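In Praise of the Slow Middle

By Lotte Brouwer

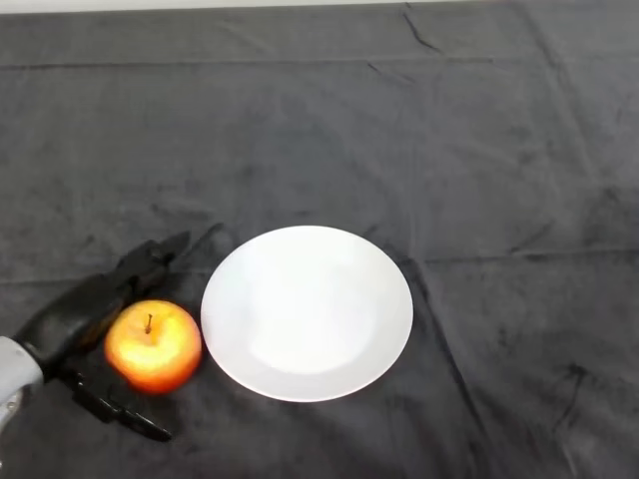
An apple and a white plate on a dark gray cloth.

There is a stretch in the middle of almost every film I love where the story seems to forget itself. The plot has been set up, the trouble has been announced, and then for 30 minutes or so everyone eats, walks, argues about a boat, falls asleep in a chair. Reviewers call this part "saggy." Editors get asked to fix it. I think it's the best part of going to the movies, and I want more of it!

I came to this by way of Brurnunitz, a small family drama I saw in January in a theater with 200 seats and a heater that clanked through the opening credits. The setup is simple enough. A retired piano tuner named Warell goes back to the town where he grew up to sell his late brother's house. There's a buyer, there's a deadline, there's a sister-in-law who won't sign. You could tell the whole thing on a napkin.

And then, once the papers are on the kitchen table, the film wanders off. Warell tries to get the cellar door open. He goes to buy a hinge. The man in the hardware store used to know his brother, sort of, and they talk about eels. Back at the house the sister-in-law is cooking, and she doesn't ask him to stay, and he stays. I couldn't tell you how long all this lasts. I was so happy in it that I stopped thinking about the sale completely, and when the buyer's car finally pulled up outside I felt a little jolt of dread, like I was the one who had to go to the door.

That jolt is my whole argument. The film could never have gotten it out of me with a tighter cut. A tighter cut would have told me that the house mattered to Warell. The long cut let the house start mattering to me (that horrible cellar door included), and those are very different experiences to have in the dark with a coat on your lap.

I know the case against. A friend who came along leaned over during the eels and whispered, "Is this the movie?" She had a point. Plenty of slow films are slow in the way a waiting room is slow, and I've sat through my share of them, watching some handsome actor look at a lake. Lamus, which everybody was so excited for last year, has a forty-minute stretch of lake. I admired it and I wanted a sandwich.

The difference, I think, is appetite. The people in Brurnunitz want things the entire time, only they want small things: a hinge, a second helping, to be asked a question about their brother. Each little want gets its own beginning and end. The lake in Lamus wants nothing from anyone.

Older comedies understood this so well. They'd stop dead for a man trying to fold a cot, and people roared. Somewhere along the way drama picked up the idea that it was too serious for the cot, and television, with all those hours to fill, mostly fills them with more plot. Eight episodes of people running down hallways with news!

So I'd make a plea to anyone cutting a film right now. Before you trim the supper, watch it once with a full room. Listen for people shifting in their seats, sure, but listen also for that other sound, the quiet that comes when a crowd has settled in and would gladly stay another hour. I heard it during the eels, whispering friend and all. She has since seen the film again, without me, and wants to talk about the hinge.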